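In defense of the bed as a table

I was raised to believe that a bed is for sleeping, and that anything else you do on it is a kind of laziness. I held on to that until I moved into the Skomdale apartments, where the bed takes up so much of the room that it ends up being the desk, the sofa and, yes, the place where the drinks get put down. A flowered blanket hides a good deal, and a few bottles and a can on top of it have never struck me as a moral failing.

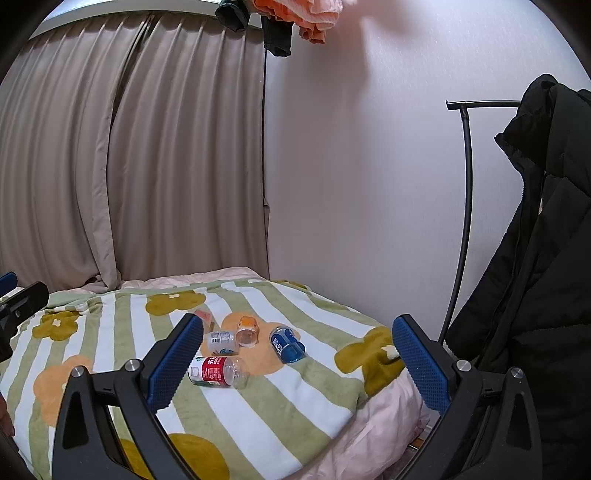

A reader in November wrote that she could never live this way, that one sticky ring on a good blanket would keep her up all night, and that a tray costs less than a trip to the laundromat. She has a point about the tray -- I bought one, and I use it when I remember.

Still, I think we ask too much of our bedrooms. The Nemau catalog shows 200 pages of beds, and I couldn't find one with so much as a cup on it. Who lives there?

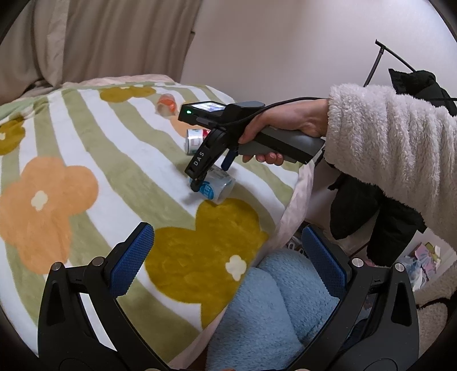

What I do believe in is the evening clearing. Before I turn in, the empties go to the kitchen, the blanket gets a good shake and a tug at the corners, and the bed goes back to being a bed. It takes hardly any time, and my mother, bless her, would still call it laziness.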